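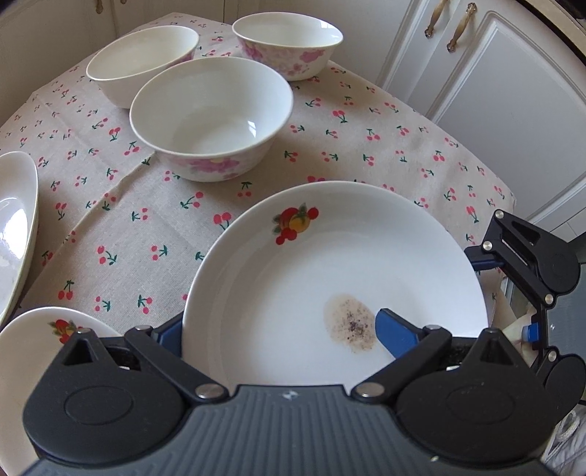

Vibeke Thorlacius has spent eight years at Kragh working on one chore, clearing the table after a meal. Asked whether a machine can do it yet, she says, "Parts of it. Not the whole thing, and not at the speed you'd want."

Plates are harder than most people expect. "A plate is wide and thin and it tips," she says. "You have to get a finger under the rim or over it, and the force has to be right. Then there's food on it, and the food changes where it slips."

Her group has recorded nearly 2,000 grasps on tableware since January. Bowls go better than flat dishes. Stacking is still the weak point, and so are patterned tablecloths, where a print can confuse the software about where a dish ends.

I asked what a family could buy today. "A dishwasher," she said. "You still load it."

Restaurants may see something sooner. Kragh is in talks with Belolier, which runs 25 canteens that all use the same tray and the same plate. Thorlacius thinks a machine could scrape and rack those within five years. Homes will take longer, she says, and she won't give a date.

At her own house, her kids clear the table.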